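Trosham Robotics Club – Bench Check Before Paper Transfer Runs
Sheet 173, Table 2, with my comments typed in after

1. Table clear of bags and cups – OK.
2. Trays, both ends – OK. No cracks in the handles that I could find, and I ran my thumb around each rim.
3. Cables off the walking side – FIX. I'd like the thin one taped down before we let the new students in.

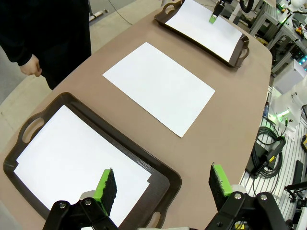 4. Finger pads – OK for now. The green blocks are solid but the black facing is getting tired, so I put a new set on the Amato order (part 392).
5. Bolts on the finger brackets – OK, all snug. Yes, I used the right wrench this time!
6. Hands out of reach before anybody says "go" – DISCUSS. We all get excited and lean in – me included.

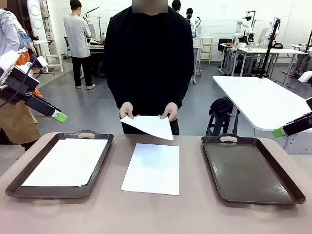
Preltow, June

Second look, same list, because we're taking this to the Drisby meet and their safety form is longer than ours.

7. Stop button within arm's reach of the operator – OK. Pressed it twice, reset it twice.
8. Person loading paper calls out "loading" and waits for an answer – FIX. We did it for the first few sheets and then got lazy.

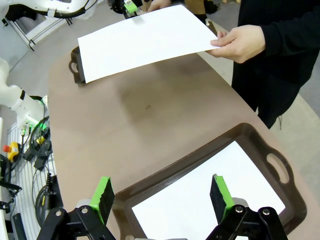
Comment from the Drisby side: could you make number 8 a hard rule? Our teams lost points on it last year, and the judges do listen for it.

Fine by me, it's a hard rule now. I've changed the wording on the master copy (form 788, please bin the old 761).

9. Grip force at the low setting – OK. Paper doesn't need much, and fingertips meeting at the edge of a sheet will crease it if you go in too hard.

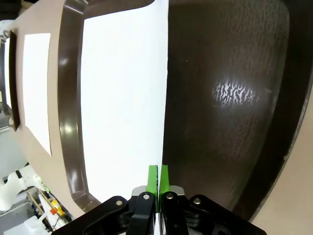
10. Slow speed for anything close to a tray rim – OK, but write the number on the board so the next group doesn't have to guess.

Still open: 3, 6, and 8. I'll recheck at 4:30 once the tape shows up.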